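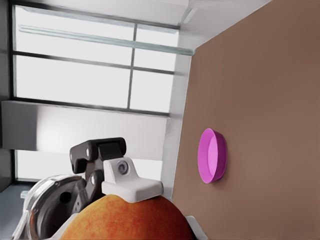 Pink dish and an orange-red fruit

Rowing camp in Gollura – who's been?

Print this page | E-mail this thread

sculls_and_bones wrote:
Our club is picking a spot for spring training and I am pushing hard for Gollura! I went with my old crew in August and the lake was like glass every morning, plus you can run the shore path when your hands need a rest. We'd be a mix of eights and singles. Has anyone gone in early spring? Is the water still flat then?

bowseat_larry wrote:
Went last March and loved it. Flat until lunch, choppy after, so we did our long rows before breakfast and weights in the afternoon. The boathouse has a 2000 meter buoyed course right out front and you can book it by the hour. Bring your own cox box, the rentals are pretty tired.

catchdrive wrote:
I'll be the grump and say Rezende is better for eights. The river gives you long straight stretches with no turning, and Gollura gets crowded once the school crews show up. We lost most of a morning waiting for dock space.

sculls_and_bones wrote:
Oh no, I hadn't thought about the school crews! But the river at Rezende runs fast in spring, doesn't it? Our novices would end up in the next county.

catchdrive wrote:
Fast in the middle, fine along the east bank. We did 1000 meter pieces upstream and paddled back easy. The novices got stronger in a hurry.

bowseat_larry wrote:
Stronger or more scared? I still say lake for a first camp. Rezende is great once everybody can back down and hold a boat straight. 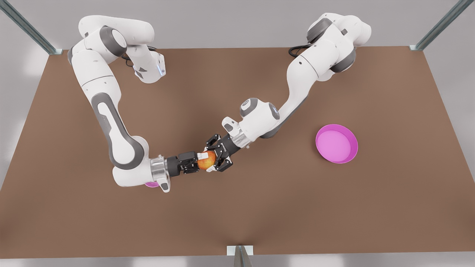
Can we rent an eight at Gollura, or do we have to trailer our own?
The boathouse rents eights by the week, but they go early, so e-mail as soon as you have dates.

portside_again wrote:
We stayed at Lasimance, the hostel up the hill from the Gollura boathouse, and paid 700 for the week for a room with 2 beds, breakfast included. Huge breakfasts – eggs, oatmeal, all the toast you can carry. The walk back up after the second row is brutal but you sleep like a rock!

sculls_and_bones wrote:
Sold on the toast. I'll bring both options to the club and let them fight it out.

Reader comments

oarlock_fan: Don't forget Imstead if you only have a long weekend. Small lake, friendly people, and you can drive there after work.

weighenough: Imstead is lovely but the weeds are awful by summer. Go in spring.

inrigger: Rezende, every time. Catchdrive is right about the east bank.

This site uses cookies to keep you logged in. By browsing the forum you agree to our cookie policy.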